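Small Bins, Small Habits: Tidying the Shared Tables at Goodall Hall

Our project began with a complaint – mine, I'm afraid – about pencil shavings. Everyone in the study room at Goodall Hall loves the big tables and everyone leaves a little something behind on them, and by April of last year we had started wondering whether a bin you could reach without standing up would change anything.
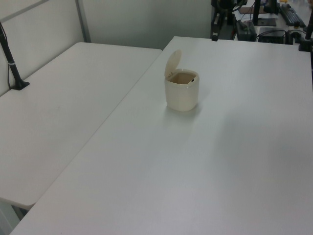

By Raelene Pomare, with Manju Nishad and Yuxi Yu
Student project report, 2023-01-30

The bin we settled on is a little cream-colored one with rounded corners and a flip-top lid hinged at the back. We tried it on the white tables first, and I will admit we spent far too long one afternoon talking about where it ought to go. Manju wanted it near the middle, where people from any side could reach it, and Yuxi wanted it out by a corner so there would be room for drawing paper.

We kept it going for 21 days and collected 159 comment slips, many of them very kind! Most people liked the middle. A few asked for the lid to be left open during busy hours, and we did that for the last 5 days. Several wanted a second bin just for eraser crumbs and tape, and Yuxi has offered to look into that next term.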